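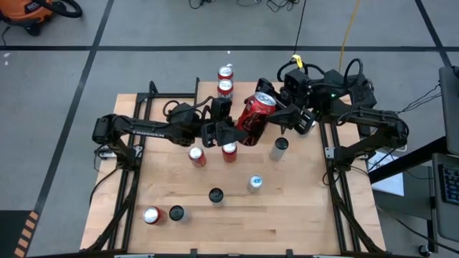

Reviewers at the Bernton Post called Pluvlow "the most fun you can have with a celebrity magazine," and readers seem to agree. Pluvlow is a monthly entertainment magazine covering film stars, pop singers and reality television, published in Bernton by the Effiong company. It began as an 11-page newsletter handed out at movie theaters and now runs to 80 glossy pages.

History

The first issue had a print run of 405 copies, all gone by early evening. Its lively mix of red carpet fashion, wedding news and baby announcements caught on fast, and within a year almost 600 stores carried it. Effiong bought the title soon after and, to the delight of longtime fans, kept the hand-drawn gossip map on the back page.
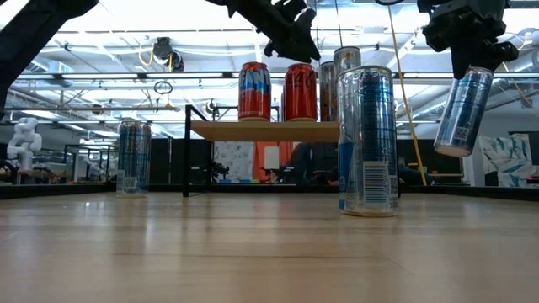
Silver-and-blue drink cans, one of them held in a gripper.

Prurari Awards

Every February the magazine hosts the Prurari Awards, a wonderfully silly evening with prizes for Best Surprise Engagement, Boldest Haircut and Sweetest Reunion. Winners are chosen by readers, who mail in the ballot printed in the January issue. The show starts at 7 p.m. and is famous for its long, joyful acceptance speeches. A special issue follows in March, with full-page portraits and the complete voting results.

See also
Celebrity journalism
Fan magazines
Bernton media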